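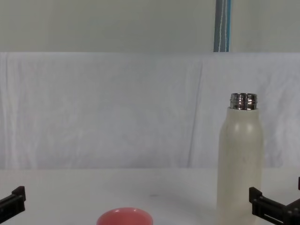 How Does an Insulated Bottle Keep Your Drink Cold?

You fill your bottle with cold water before school. By lunchtime it has been in a hot bag for hours, and the water is still cold. An ordinary plastic bottle can't do that. To understand why, you need to know a little about heat.

Heat is always on the move

Heat travels from warm things to cooler things. Leave a cold drink on the bench on a summer day and heat from the room moves into the drink until both are the same temperature. Cold does not leak out. Heat gets in.

Heat can travel in a few ways. It can pass straight through something solid, the way a metal spoon gets hot in soup. This is called conduction. It can be carried along by moving air or water, which is called convection. It can also travel as invisible rays, like the warmth you feel on your face from the sun. That is called radiation.

A good bottle has to slow down all of these.

A bottle inside a bottle

Many insulated bottles are really two bottles, one inside the other. They are joined at the neck. Between them is a narrow gap, and in the factory nearly all the air is sucked out of that gap. A space with almost nothing in it is called a vacuum.

Conduction and convection both need something to travel through. In a vacuum there is hardly anything there, so very little heat gets across. Some makers also put a thin shiny layer inside the gap. Shiny surfaces reflect heat rays, a bit like a mirror reflects light.

You can't see any of this from the outside. All you see is the outer wall, which is often coated in colour. Coloured coatings can pick up specks and scuffs. A few small marks on the outside don't mean the bottle has stopped working. A big dent is more serious, as it can push the two walls together so that heat has a path to cross.

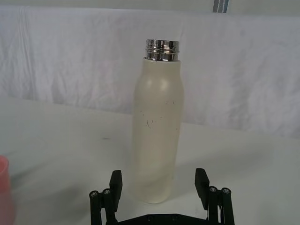 What the screw threads do

The ridges that wind around the neck are called screw threads. The inside of the lid has matching ridges. When you turn the lid, the two sets slide along each other and pull the lid down tight. A soft ring inside the lid, called a seal, gets squashed against the bottle and stops leaks.

The lid also keeps heat out. With the lid off, warm air can reach the drink through the opening, so the bottle can't do its job properly. Put the lid back on between sips.

Tipping and pouring

Water stays in an upright bottle because gravity pulls it down to the base. When you tip the bottle, gravity still pulls the water down, but now the side of the bottle is at the bottom. Tip it far enough and the water reaches the opening and runs out.

As water leaves, air has to come in to take its place. If you tip slowly, air slips in over the top of the water and the pour is smooth. If you tip quickly, the water can block the neck. Then air pushes in as big bubbles and you hear glug, glug, glug. 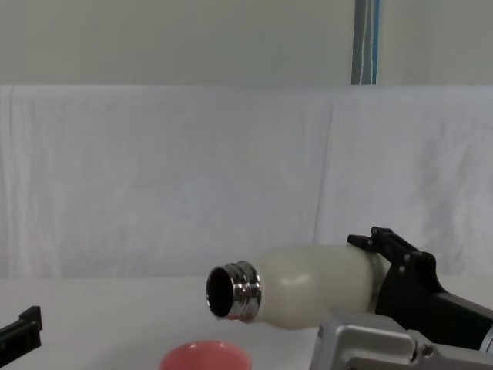 A bottle tipped onto its side, with the open neck near a bowl.

Try it yourself

You will need:
An insulated bottle with a lid
A plastic bottle with a lid
A measuring jug
A kitchen thermometer
Cold water from the fridge

1. Measure 800 mL of cold water and split it evenly between the two bottles. Each one should get the same amount.
2. Take the temperature of the water in each bottle and write it down.
3. Screw on the lids and stand both bottles in the same spot, out of the sun.
4. Wait 2 hours. Take both temperatures again.
5. Wait until 6 hours have passed since you started and measure one last time.

Which bottle warmed up more? If the room is 25 °C, the water in the plastic bottle will creep towards that number. The insulated bottle will be much slower to get there.

Marites Espiritu's class at Cladberg Primary did this test in April. They also tried an insulated bottle with its lid left off. You could add that one too.

Does it work for hot drinks?

Yes. The bottle doesn't know whether your drink is hot or cold. It slows heat down in both directions. Ask an adult to help if you want to test it with warm water.

Words to know

Insulate: to slow down the movement of heat
Vacuum: a space with almost nothing in it, not even air
Thread: the winding ridge on a screw or a bottle neck
Seal: a soft ring that stops leaks

Written by Stijn De Smet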